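Godevside Allotments & Gardens list
17 Jun 2023

Catríona Phelan wrote:
> My garlic is yellowing at the tips and the scapes have curled over.
> Do I pull it now or hang on?

Hang on, Catríona! Yellow tips are fine. I planted mine in November, 107 cloves in the long bed at Plulmont, and I'm waiting until the bottom 3 leaves are brown – last year I got impatient and ended up with bulbs like marbles.

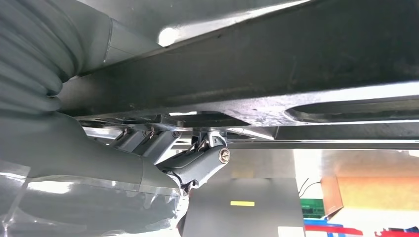

How long should garlic cure before you trim it?

Give it three weeks somewhere shady with a breeze, then cut the stems and roots.

Do snap those scapes off now though, they're lovely chopped into eggs (I had them two mornings running). And quit watering for the last week or so – mine sulked in wet clay last summer and half of it rotted in the shed.

Shares: 7 | Comments: 2

Mac Giolla: I braid mine green, never had trouble.

Driron: Same here with the yellow tips, glad I read this before digging!

Contact the list owner | Back to top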